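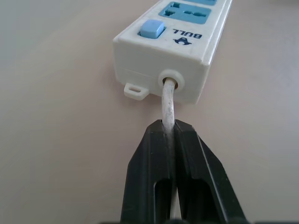 Huvero two-arm bench kit, reviewed after a summer of cable work
By Benedikt Reisinger
November 8, 2024

I wanted to like the Huvero kit a lot more than I do. It arrived from Kaufmann in good order, the arms bolted down without a fight, and the manual had clearly been read by a person before it was printed. For the first few weeks my notes are mostly small compliments. Then, in August, the gripper did the thing this review is going to be about.

We use the kit for handling cords and plugs: pick up the cable, hold it near the housing, bring a plug over, that sort of job. Cables are miserable for robots. They bend, they roll, and they're never where they were a moment ago. The Huvero fingers are well shaped for it. The tips are narrow enough to get at a cord close to where it leaves the housing, and they come together in a straight line, so a cable doesn't squirt out sideways the way it did with our old Urnero pair. On grip alone I'd have no complaints.

Letting go is the problem.

Hit the emergency stop while a gripper is closed and the arm freezes, as it should. The fingers keep hold of whatever they have, which is also in the manual, and sensible enough if you don't want things dropped. You release the button and press reset. On our unit, the fingers then close again to the last force they were told to use before they read their own position. I had set that force to 26 newtons for an earlier job. The job running was set to 12. So the gripper woke up and squeezed the cord at more than double what I'd asked for, and went on squeezing until I opened it from the pendant.

The cord in question was a spare and wasn't connected to anything at the far end. It came out with a flat spot. Pirmin Plattner, who had been about to tug it free by hand, took the hand back and went to make coffee. I'd call that the correct response.

We repeated it with a foam block, on purpose this time, and got the same result on both arms. It happens only if the force setting has been changed since power-up. Change nothing and reset behaves perfectly, so I can see how it got through testing. Turning the controller off fully instead of using reset avoids it too, at the cost of homing both arms again and losing whatever was left of your patience.

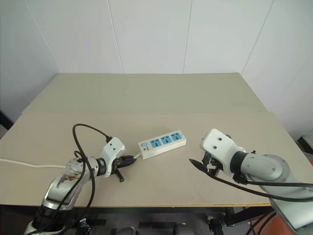
Both arms over the power strip, with a black plug in the left gripper.

Kaufmann's support line was polite and passed me to Huvero, who asked for the log. The log lists the event as "grip resumed." Well, yes. Seven days later I had a firmware file, version notes consisting of the word "stability," and a gripper that now stays put after reset until you give it a new command. I've tried to make it misbehave since and failed. I would still have liked a warning sent to everyone who owns one, and as far as I know there wasn't any.

Other gripes, in falling order of importance. The stop button sits on a short lead, so with two people at the bench one of them is always reaching past an arm to get to it. The wrist cables hang in big loops and will catch on each other if you let the arms cross – we tied ours back and lost a little wrist rotation. The Prover planning software that comes bundled is fine, but its default view hides the force setting two menus down, exactly where you'd put it if you were hoping people would forget it was there.

Good points: quiet, repeatable, easy to re-teach, and the spare fingers come in the box.

If you already own the kit, check the firmware before you do anything else, and keep your hands out of the fingers during a reset whatever version you're on. If you're thinking of buying one, ask Kaufmann which version ships, and get the answer in writing.

Three stars out of five. It was four until the foam block.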